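Digital Identity Working Group, Plunton and Mornholm
Minutes, February 7, 2023

Chair: Griet Vandenberghe. Minutes: Wanda Wasilewska.

1. Previous minutes
Approved with one correction to the certificate renewal dates.

2. Cross-border login
Mornholm reported 446 test logins against the Plunton gateway, of which 131 were rejected on signature checks. The Bravetti library handles the older name format incorrectly — a patch is under review. Retest before the April session.

3. Data exchange agreement
Draft 3 was circulated. Section 2, on log retention, remains open. Legal comments go to W. Wasilewska in writing.

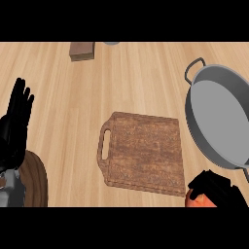 Cutting board and gray pan on a wooden tabletop (rendered).

4. Incident reporting
Nowakowski will supply a common form for both contact points. Fields for severity and affected service are mandatory.

5. Other business
G. Vandenberghe asked that key holders confirm their backup contacts. Next meeting in April, hosted by Mornholm.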